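What I Learned Spending Somebody Else's Robot Money

I went into my first equipment budget thinking the arm was the expense. You pick an arm, you get a quote, you argue the quote down a little and you go to lunch. Leanne Nuttall, who ran purchasing at Bondia before I got there, read my first draft and wrote one word in the margin next to the total — "cute."

She was right, and I've still got the page. I had a line for the arm and a line for shipping. I had no line for fingers. Fingers! We went through two sets of pads before July, and the supplier, Mukerus, wanted 80 dollars a pair with a minimum order I hadn't read. I hadn't budgeted for spare screws either, or for the hours it takes to teach anything to pick up a drink without crushing it.

So for round two we split the plan in half. Hand-held grippers first, the kind a person carries to the object, and the arm later, once we knew what we wanted it to do. Solís quoted us 2187 dollars for a starter kit, and I signed it on a Friday before anyone could add a carrying case. 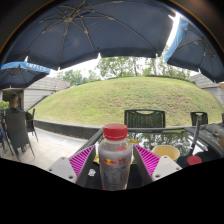 Working outdoors was Leanne's idea and I fought it. My plan had us at a bench with good lights, and good lights cost money, and I had already found the money (I was very proud of this). But a bench only gives you bench problems. If you're shopping for something that has to cope with bottles and cups and wrappers, you want to find out about glare and clutter while you're still spending small.

The other thing I'd do sooner is ask about repairs. Stevard offered us a service plan at 207 dollars a month and I laughed, then I priced one replacement housing with rush delivery and stopped laughing. We ended up on a cheaper plan with a 60-day turnaround, and a second gripper on the shelf to cover the wait. I'd buy that second gripper before I'd buy a nicer first one.

The arm is in next year's draft. It has nine lines under it now, and Leanne has only circled four.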